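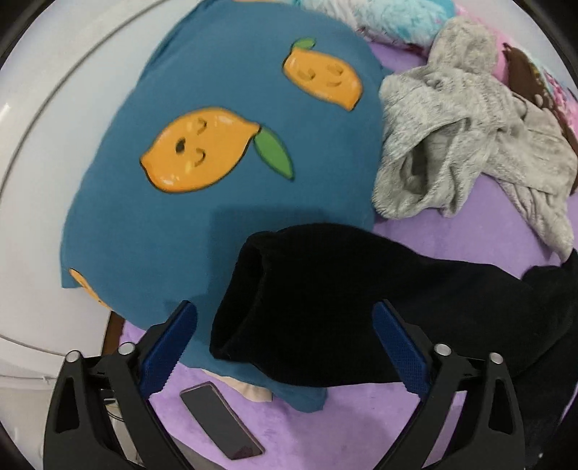 Reading time: 2 min

Sorting clothes on the bed: does it ever get finished?

plumkettle
I do my sorting on the bed, on top of the purple blanket. The lemon shirt is always the first to be folded, as I like the sleepy face on it. Then come the black things, and then the fluffy ones, which I do not know how to fold at all. My question to you: do you sort on the bed, or have you a better place? I started at four o'clock and at bedtime I was still moving piles to the chair.

7 likes

oda_in_mahama
On the bed, always. If the clothes lie there, I must finish before I can sleep. With a basket I can wait until January.

grebe30
I do not agree with this. A plush blanket gives its fluff to everything, and on black you will see each hair. Put an old sheet over it first, a smooth cotton one. I learned it with a pair of black trousers and one full lint roller.

plumkettle
The sheet is a good idea, thank you. But then I have also a sheet to fold.

grebe30
You fold one sheet. It takes less time than the roller.

tansy_w
For the fluffy ones: please don't fold them flat and press them. I roll mine loosely and stand them in the drawer. I have the drawer boxes from Plavero, 30 cm deep, and they hold the rolls well. Is your grey one a sock or a jumper? From the photo I could not decide.

oda_in_mahama
I also wanted to ask this. And is there a shop that still has lemon prints for grown people? I find only children's sizes.

plumkettle
The shirt I found at the Saturday-style market in Dulberg, on the table where all is mixed together. I have not seen a second one. I wash it inside out at 30, so the faces stay nice.

kobbe17
I must be the one who disagrees with everybody. Why sort at all? I have two drawers, one for upper body and one for lower body. Finished in 17 minutes, with the socks.

tansy_w
And how do you find something in the morning?

kobbe17
I take what is on top.

grebe30
This I cannot accept, but I am a little jealous.

plumkettle
I will try the sheet and the rolling next time. The two drawers I will not try, sorry kobbe17.

1070 views · 11 comments
Last updated: 16th September
Contact · Forum rules · © Nirnex Household Forum · Back to top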